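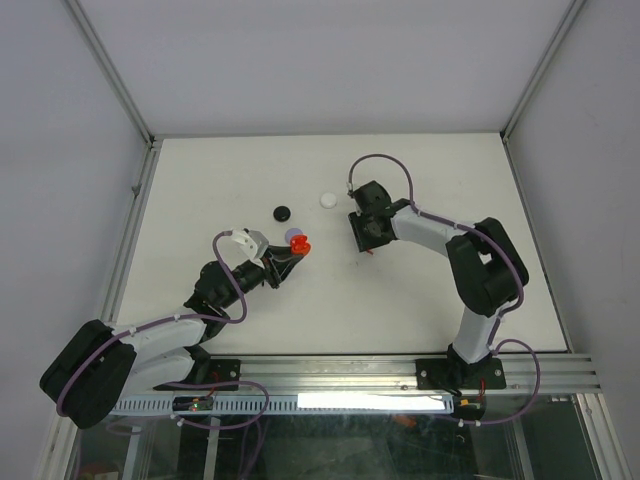
11 March 2026
Gruvham students enter two-arm sorting project in Murkelach competition

GRUVHAM. The robotics club at Gruvham Technical College has entered its two-arm tabletop project, Chala, in the Murkelach Student Automation Competition. The entry was confirmed this week after the club submitted its written report and a set of recorded trials.

Chala is a student project in which two small robot arms share one work surface and handle light objects such as discs and soft or rounded pieces. The students write the control software, make changes to the grippers and keep the log of every trial. The club has 39 members, drawn from the electrical, mechanical and computing courses. Most of them work on the project in the evenings.

The competition task asks each team to move a mixed set of objects to places named by the judges at the start of the run. The two arms must both be used. Teams lose points if the arms touch each other or if an object leaves the table. Objects are not shown to the teams before the day.

The report sent to Murkelach covers 236 trials completed in February. For each one the students recorded the starting layout, the object chosen, which arm took it and the result. Failed trials were included. The most common fault was a disc lying flat and slipping out of the fingers when the arm came down at the wrong height. The second was one arm waiting too long for the other to clear the middle of the table.

"We spent the first part of the winter on the grippers and it should have been the timing," said Declan Lockwood, a second-year student who leads the software group. "Once we wrote down where each arm was allowed to be, and when, the waiting got shorter. It still happens. We have a list of cases we want to fix before we travel."

The club is supervised by Witold Żak, who teaches control systems at the college.

"The students decide what to test and they have to defend it in the report," Żak said. "I read the log once a week and ask questions. A few of those questions changed the plan, and most of them they had already answered."

Mivine, an engineering supplier based in Gruvham, has given the club a grant of $1,000 for spare parts and travel. Part of the money has gone to replacement gripper fingers and cable. The rest will pay for a van to carry the table and arms to the competition in one piece, which avoids a full rebuild on site.

First-year students who want to join the club can still do so this term. No earlier experience with robots is required, but new members complete a safety session before they work at the table. Sign-up forms are available at the engineering office.

The club will publish its report and trial log after the competition results are announced.

Media contact: Press Office, Gruvham Technical College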